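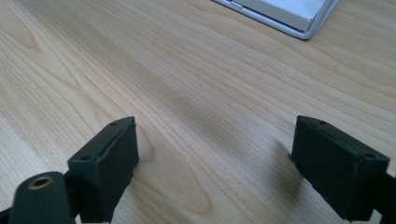
Page last updated: June

Projects > Conversations > Inmaculada Casado on collecting demonstrations

Inmaculada Casado has spent most of the past year closing a pair of plastic fingers on things and opening them again. She was trained as a mechanical engineer and says her parents still describe the job to relatives as "computers."

She runs demonstration collection at Melnyk, which makes sorting and tidying software for small robot arms. The software learns from examples, and the examples come from people, who carry a hand-held gripper with a camera on it and do the task themselves. The arm gets to study the results later. Casado's team has four regular operators and one kitchen timer.

I met her on a Friday, shortly after ten, and she put the tool in my hand before I had found somewhere to leave my coat. "Squeeze," she said. I squeezed. "Good, now do that 238 times and care equally about all of them."

That was the size of the last batch, she explained, 238 episodes of one short task. She threw out 56 of them. I asked what was wrong with those and got a list that went on for some time. An operator had stopped halfway to think. Another had scratched his nose with the gripper. Several were perfectly good except that whoever held the tool had started moving before pressing record, so that the episode began with the job half done.

"The model doesn't know you were thinking," she said. "It sees a hand hanging in the air for three seconds, and it concludes that hanging in the air is part of the job. Then you get a robot that pauses over everything like a man choosing a melon."

The company's first collection effort, which everybody calls Mekero for reasons she declined to go into, was run by Severino Requena, who has since moved to the hardware side. Requena wanted every example to look the same. He marked positions with tape and had the operators follow a written script. The resulting policy was excellent as long as the tape was there.

"Severino will tell you it was a baseline," Casado said. Requena, who was eating a sandwich at the next desk, told me it was a baseline.
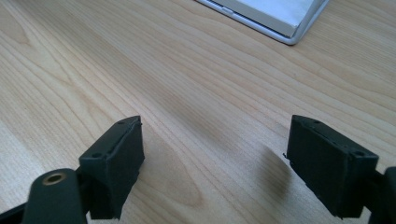
What Casado wants now is variety, within limits, and she is particular about the limits. Her operators change where they stand, how fast they reach and which way they come in toward the object. They do not change how they begin. An episode opens with the fingers apart and nothing between them, even if that means a second of footage in which the main attraction is wood grain. She is fond of that second. "It's the only part where everyone does the same thing," she said. "If the fingers are already half shut, I know the person was in a hurry, and I watch the rest of it with a bad attitude."

I asked whether a table with that much pattern in it confused the model. She said she hoped so, a little. An earlier set had been gathered on a plain gray mat, and the arm had come to regard gray mats as a condition of employment. "People have tables," she said. "They have ugly ones, too. We should get some ugly ones."

Her operators are paid by the hour, a point she brought up twice. Another manager had suggested paying by the episode, and for one week they tried it. The count went up nicely. Trinidad Ignacio, the longest-serving of the four, turned in 116 episodes in a single shift, and Casado kept 15.

"I was very fast," Ignacio agreed when I found her later. "It was the best week I ever had, and the robot learned to throw."

Ignacio has views on the work that she says are wasted on engineers. Her main one is that you have to do the task slightly worse than you know how. Her own hand wants to twist at the last moment and catch an object by its edge, and the arm can't follow a twist like that, so she leaves it out. She compared it to talking to her grandmother on a bad phone line. By the afternoon, she said, you start doing it at home. She has been caught picking up toast from directly above.

The reviewing takes longer than the collecting. Casado and Iñaki Carretero watch every episode at double speed and mark each one keep, drop or argue. The argue pile gets settled on Friday afternoons, and I was allowed to sit in. They spent eleven minutes on one clip in which the fingers missed, backed off and tried again. Carretero wanted it gone. Casado wanted it kept, on the grounds that the arm was going to miss as well and ought to see somebody recover with a bit of dignity.

"How many of those do you want in there, though?" Carretero asked.

"Some," she said.

"That's not a number."

She wrote "some" on the whiteboard and underlined it, and the clip stayed in.

I asked if she ever worried that her operators were training their own replacements. She said she had been asked that before, usually by people who hadn't seen the arm work. Then she took me over to see it. It had been told to put a sponge in a bowl, and we stood there while it reached the sponge, held it above the bowl and waited.

"See?" Casado said. "Melon."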